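Ulell House Residents' Group: Laundry and Linen Corner Meeting
Minutes, September, 6:30 p.m.
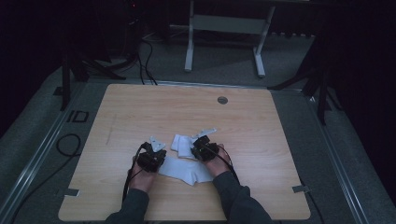 1. Welcome and who was there

Zhenhua Song chaired. Eleven residents came, plus two from the Yan Street building who wanted to see how we run things before they start their own corner. Welcome to both of them, and please come back! The minutes of the last meeting were agreed with one correction: the spare key is kept at the front desk and not in the mailroom.

2. The folding table

Lots of love for the square table. People like the pale wood and the rounded corners, and several said it is a good size for one person folding small things like socks and hand towels. Sheets are another story. Two people folding a queen sheet still end up out in the walkway, and everyone who has tried it agreed.

Zhenhua suggested a second table of the same height placed beside the first, so the two could be used together for bedding and separately the rest of the time. This went over very well. The Venano catalog has a couple of candidates and Zhenhua will bring measurements next time. A folding wall shelf was also brought up but the group preferred a proper table.

The small round hole near one corner of the tabletop came up again (a baby sock went down it in August, and was recovered). Agreed to buy a cover.

Action: Zhenhua to measure and get prices. Cover to be bought out of petty cash.

3. Whites

A long and surprisingly lively item. The question was whether small white things, meaning socks, washcloths and little towels, should be folded or simply put into bins by type. The fold side said that folded towels stack better and that people take better care of a shelf that looks nice. The bin side said it takes forever and everything gets rummaged through by noon anyway.

We tried both methods on the spot with the contents of one basket. Folding in thirds and then in half was the clear favorite for hand towels. They stood up on the shelf beautifully and we got a whole extra row in. For socks, most people liked laying the pair flat, one on top of the other, and folding once. Balling them up stretches the cuffs.

Agreed:
Hand towels and washcloths: thirds, then half, fold facing out.
Socks: flat pairs, folded once.
Single socks: the odd sock bin, which will be emptied at the end of each month.
Anything too crumpled to lie flat gets a quick smoothing by hand on the table first. No ironing required!

4. Linen count

The yearly count is finished, and thank you to everybody who gave up an evening for it. We have 1,292 towels of all sizes across both floors, up from 1,189 a year ago. The increase is mostly hand towels from the spring donation drive, and they are lovely thick ones. Pillowcases are fine. Fitted sheets are still short, and twin size is where we feel it.

The label machine has gone through about 3,000 labels so far. A new roll is on order from Zorent, in the wider size, so that the item and the floor can both fit on one line.

5. Floor and carpet

The gray carpet is holding up well. There was a request to vacuum more often around the table legs, where lint collects, and the Thursday rota was mentioned as an old name that confuses newcomers, so from now on it will just be called the vacuum rota. Three people signed up before the item was even over.

Bags and baskets should stay off the floor beside the table while someone is folding.

6. Folding evening

The Yan Street visitors asked whether we would do a joint folding evening, and the answer was a very loud yes. Ideas included a fitted sheet lesson (much needed), a swap shelf for spare pillowcases, and music. Snacks are to be kept well away from the clean linen. Date to be settled by message once the room booking is confirmed.

Action: Zhenhua to book the room. Yan Street to bring speakers.

7. Any other business

A request for a hook for the lint brush. Agreed.
The detergent shelf needs wiping down.
Someone left a green umbrella at the last meeting. It is at the front desk.

Meeting closed at 7:50 p.m. Next meeting in October, same room.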